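Bin picking: grasp scoring with a "push first" step, worth the cycle time?

brusidero_bench
Been messing with this since May and I finally have something to show.
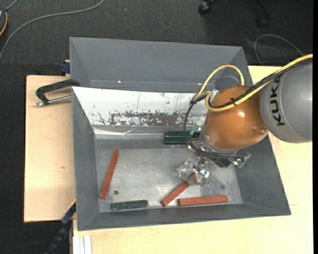

So the idea is simple. Score every grasp candidate, and if the best score is low, do a short push with the closed fingers and look again. I cap it at two pushes per pick. Failed picks on the bar set dropped by more than 6 percent, mostly the ones leaning on a wall. I'm pretty happy with that!

kanaujia44
Nice, but what's your baseline? If it's plain top-down with no retry, then a second look by itself might get you the same thing.

brusidero_bench
Top-down with one retry, new scan each time. So the second look is already in there.

Fivdale
Not sold. We tried pushing and it just moved the trouble into the corners — then you need another push to get it out. I'd put the effort into a better wrist angle.

hesska_tom
@Fivdale depends on the parts though. Bars roll over or slide, they don't nest like brackets do. Can you post the score cutoff?

brusidero_bench
Will do Thursday, the log is on the lab machine. Corners are still bad, I'll give you that one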